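Medve Support > Retro Consoles > Ticket: Medve 3 hangs on logo after firmware update
Status: Solved
Opened: January 27, 2026

Hi all! First off, I love this little console. I've had my Medve 3 since October and it has been on nearly every evening. After the new firmware, though, it hangs on the Gresness logo and never reaches the game menu. The music plays (great tune, by the way!), the logo bounces once, and then it sits there. The controller light stays on but no button does anything.

My setup:
Medve 3, US model, original power adapter
HDMI straight into the TV, no splitter
Two wired pads, one plugged in
Rumholm memory card in the side slot, 49 saves on it

What I've tried so far:
Pulled the power, waited 30 minutes, plugged back in. Same hang.
Different HDMI cable, different TV port. Same.
Different power adapter with the same rating. Same.
Held Reset while powering on to get the recovery menu. It came up! Picked "Check system files" and it passed with no errors.
Picked "Restore settings" as well. Language went back to English, the scanlines got turned off, and it still hung on the logo.

Update 1
Support asked me to try it with nothing plugged in except power and HDMI. So out came the pad and out came the card, and it booted in 6 seconds flat! Full menu, all the box art, everything. Put the pad back, still fine. Put the card back, hang. So it's the card, or something on the card. I did a very silly dance.

Update 2
Support wanted to know if the card reads elsewhere. It does. I put it in my laptop and all the saves are there, and I copied the whole thing to a folder before touching anything else. Please do this first if you're following along at home! One save has a size of zero. It's from Rullus, the side-scrolling shooter, slot 3. I remember that one, the power went out at my place right while I was saving at the end of the ice level.

Support's reply, pasted here so it's all in one place:
"The new firmware reads every save at startup so it can show the little preview pictures. An empty save file can make it wait forever. The older firmware skipped that step. Please delete the empty file from the card on your computer and try again. You don't need to format the card."

Update 3
Deleted the empty file, put the card back in, turned it on, and there's the menu! All the other saves load. I tried a bunch of them, including my long RPG one, which I was really scared about. The previews look fantastic too, you can see right where you left off.

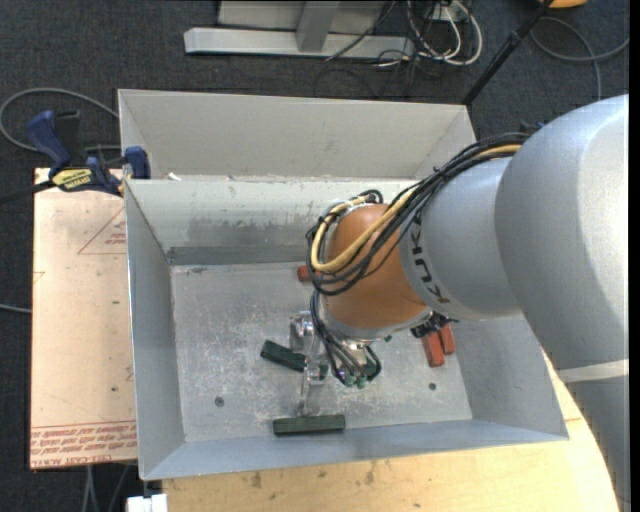

Only thing left on my list was the scanline setting, since the restore wiped it. It's under Display, then Picture Style, then Old TV, and it sticks after a restart now. I also went back and played the ice level again, and got through it with two lives left!

Support says a fix for empty saves is planned for the next firmware, so I'm marking this solved. Thanks so much for the quick help, and if your console stops on the logo, try pulling the card before anything else.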